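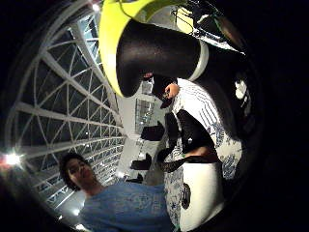 Why does a large glass roof need so many small pieces? Glass is strong when you press on it evenly and weak when you bend it, so builders keep each pane small and let the bars between the panes carry the weight down to the walls.

Chapter 4
Roofs That Let in the Sky

If you have ever stood under a big glass roof after dark, you will know the odd feeling it gives you. The floor is bright, people are walking about in their shirtsleeves, and yet over your head there is the night, divided up by white metal bars into triangles and diamonds. You are indoors and you have a sky. I have been visiting buildings of this sort for most of my working life and I still stop just inside the door and look up, usually in somebody's way.

In the last chapter we dealt with walls, and with how a wall stands up, and I am afraid it was rather a heavy chapter (there was a good deal of brick in it). We now come to something lighter. This chapter is about lattice roofs: what they are made of, how the pieces share the work, and what it is like to live or shop or wait for a friend beneath one. You will need the ideas of push and pull from Chapter 2, so do go back and have another look if they have grown faint. There is no shame in it. I look things up in my own books more often than I would like my publisher to know.

Let us begin with the triangle. Take four strips of card and join them at the corners with paper fasteners to make a square. Hold the bottom strip flat on the table and push gently at one of the top corners. The square leans over and folds itself nearly flat, and it does this without any strip bending at all, because the corners are free to turn. Now make a triangle out of three strips and push that. It stays as it is. To change the shape of a triangle you must stretch one of its sides, or squash it, or break it, and a metal bar puts up with a great deal of stretching and squashing before it gives way.

A lattice dome is this same small fact repeated many times over. Put two triangles edge to edge and you have a diamond with a bar across it. Keep adding triangles, tilt each one a little from its neighbour, and the surface begins to curve. When snow settles on one part of it, the load passes from bar to bar, spreading out as it goes, until it reaches the ring at the foot of the dome and then the walls beneath.

The building we shall keep coming back to is the covered court at Hamgate. It was designed by Sille Arnardóttir, who had trained as a shipbuilder and who drew her first plan for it on the back of a ferry timetable. The roof was put together from 3,000 bars, and it took 18 months from the first bar to the last pane. Her site engineer, Bent Dalsgaard, kept a notebook all the way through, and he was kind enough to let me copy parts of it. The entry for 3/12/19 is one I am especially fond of: "Wind all morning. No glass up. Checked the north joints again and drank too much coffee." A great deal of building is like that, and I think it is only fair to tell you so at the start.

We shall look at the Hamgate roof in some detail, first the bars, then the joints, and then the glass - which has its own troubles, as you will see when we reach the part on heat. A roof that is pleasant in November may be a greenhouse by midsummer. After that we turn to light, both the daylight that comes in and the lamps that have to take over in the evening. Lamps under glass are harder to place than you might suppose, for every pane is ready to act as a mirror once it is dark outside.

Before you read on, please find a glass roof of your own. A railway station will do very well, or a market hall, or even a neighbour's conservatory if you ask nicely. Make a sketch of one small part of it. Mark the bars with a thick line and the edges of the glass with a thin one, and see whether you can find a path from the highest point down to the ground that goes along bars the whole way. Keep the sketch somewhere safe, as we shall want it for the exercises on joints.

4.1 Bars and what they carry

A bar in a lattice roof has two jobs. It must hold its neighbours apart when they press in on it, and it must hold them together when they pull away.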